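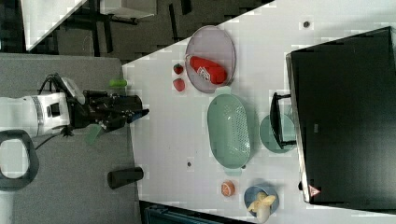 Yurani Huamán put it to us that a table with this much on it gets sorted in the head before anything is picked up, and that any count of moves misses the part that tires people. Her remark came at the end of her own session, and we return to it in Section 4.3, where the order of first choices gives it partial support.

4.2 Containers and loose items

The second layout was built around things that can hold other things. The tray, the colander and the round plate in Figure 3 are all possible destinations, and none of them was named as such in the instructions. Participants were told only to leave the table "ready for the next person." We wanted to see which containers would be treated as storage, which as tableware, and which as objects to be put away themselves.

Figure 3. Layout B. The red bottle lies in the oval tray, with the two strawberries beside it on the white tabletop. The mint green colander and round plate are below; the black cup is on its side on the grey surface.

Each participant cleared Layout B once and was given up to 540 seconds. Time ran from the first touch to the moment the participant said the table was done. Sessions were held in the test kitchen at Wirkasgate during May, and the coding was done afterward by Thabiso Mabuza and Efren Saludo, working separately. Where they disagreed, the recording was viewed again by both and a single code was agreed on. Most disagreements concerned pauses in which a hand rested on an item without lifting it. We coded these as touches but not as moves.

The sample for this layout was 40 adults, all of whom cooked at home on most days. The full set of coded moves came to 700. A move was any change of place that ended with the item released, so an item lifted and put back in the same spot was not included. Nudging one item aside to reach another was included, because it changed the choices open to the participant afterward.

The strawberries were usually handled first. Participants tended to take them together and put them in the colander, and several said aloud that fruit goes where it can be rinsed. A smaller group put them on the plate. The tray was rarely chosen for the fruit, although it was the nearest container, and those who did use it took the bottle out beforehand.

The bottle gave more varied results. Some participants read the tray as its proper place and left it alone, or only stood the bottle upright. Others removed it early and then seemed unsure what to do with it. Oratile Du Plessis has suggested that a tray is read as a carrier for whatever is already in it, and our data fit that reading fairly well. We did not test an empty tray in this layout.

The cup was set upright in nearly all sessions, often in passing on the way to another item. Few participants treated this as a separate step when asked afterward to list what they had done, and it was the move most often missing from their lists. The same gap appears in the Layout A interviews, where small corrections of position were also left out.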